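Levent publishes hand-held gripper comparison and advises buyers to wait

Soft kitchen waste proves a harder test than the sales sheets suggest

March – Levent, the independent test workshop for handling equipment, has published the results of its first side-by-side comparison of hand-held grippers used to record household tasks. The report covers 3,654 logged grasps in ordinary kitchens and reaches a cautious verdict: the tools are pleasant to use, but the claims made for them are running well ahead of the evidence.

The comparison set a pair of two-fingered hand-held grippers against two tools built to Levent's own order, known in the report as Bostau and Enache. All were given the same dull job of clearing a table and putting the rubbish in a lined bin. Operators worked with one tool in each hand. No robot arm was used at this stage, and Levent says readers should bear that in mind before drawing conclusions about what a robot might learn from the recordings.

"We keep being shown films of someone picking up a wooden block," said Tudor Moldovan, who led the comparison. "A block is kind to you. Try a thin plastic bag or a fruit net and see how you get on. I went in doubtful and I have come out slightly less doubtful about the fingers and rather more doubtful about everything else."

The workshop logged 496 grasps that had to be repeated. Most involved thin film, netting or tissue, where the finger pads closed on part of the item and left the rest trailing. Sponges and folded cloths gave little trouble with any of the tools. Padded fingers did better than bare ones on bags, though the gap was smaller than Levent had been led to expect, and it narrowed further once operators had had an hour's practice.

That last point runs through the whole report. A skilled hand hides a poor tool. Two operators using the same gripper differed from each other by more than the grippers did, and Levent could find no fair way to take this out of the scores. It has therefore declined to name a winner.

The view from the tool-mounted cameras was also assessed. Large, limp items can block much of the picture at the moment it matters most, and strong light from a window can wash out a corner of it. The report asks suppliers to publish unedited recordings from real homes, including the failed attempts, before quoting any success rate.

Battery life and wrist strain were noted but not scored. Operators could stop whenever they liked, and sessions lasted up to 800 grasps, a figure Moldovan described as "more than I would ask of anyone twice".

A second round, under the working title Zason, will replay the recordings on a fixed arm. Levent has set aside 5 kitchens for it and will not comment on likely results beforehand. Suppliers who want a tool included must agree that all scores will be published, good or bad.

The full report, with the scoring sheets and a list of the items used, is available from Levent on request.

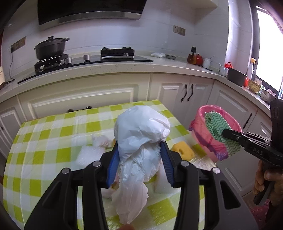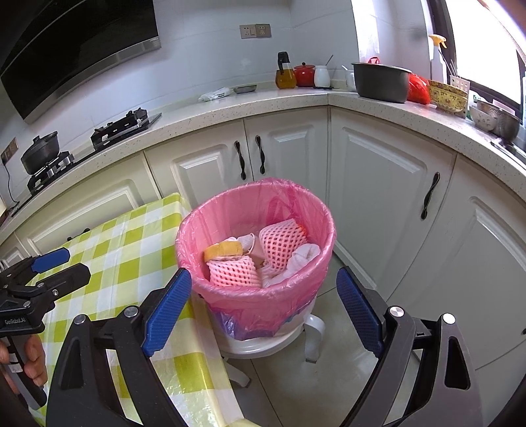

Hand-held grippers at work in one of the test kitchens: lifting a crumpled plastic bag over the table (first picture) and open on either side of the lined bin (second picture).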